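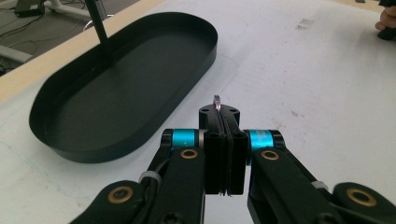
Opinion | Land & Water

The county's draft plan for the Ernudeck bottomlands treats a floodplain as storage. Water goes in, water is held, water comes out. On that basis it proposes a single detention basin below the Trimwood subdivision and leaves the upstream tributaries to whoever owns them. I think this is the wrong order of work.

Most of the sediment reaching Jasel Creek comes from its small feeder channels, which run dry from June until the first fall storm. They cross heavy clay that cracks in August and sheds water fast when the rain returns. A basin at the bottom of that system will collect silt. The draft budgets for dredging every 6 years, a figure taken from sandier ground to the west.

Ourania Konstantinidis, who grazes 710 acres on the north fork, fenced her cattle out of the channel and let switchgrass take the banks. Her lower crossing used to need regrading after each large storm. It was last graded four years ago.

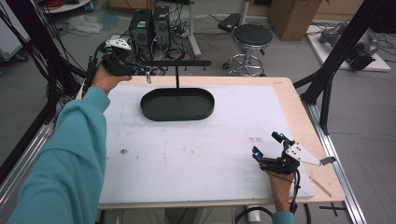

Black stand with a hanging bar, set on an oval tray on the worktable.

Buffer strips of this kind need fencing, seed and an off-channel water trough. The draft sets aside 2,000 cubic yards of excavation for the basin's access road alone and offers landowners nothing. A cost share for strips 300 feet wide on the Karagiannis tract and its neighbors should come first, with the basin sized afterward from measured flow.

Iason Kyriakidis has argued that voluntary programs are too slow. They are slow. The basin would also take years to permit, and the fencing can start this winter.

Contact the opinion desk | All rights reserved | Back to top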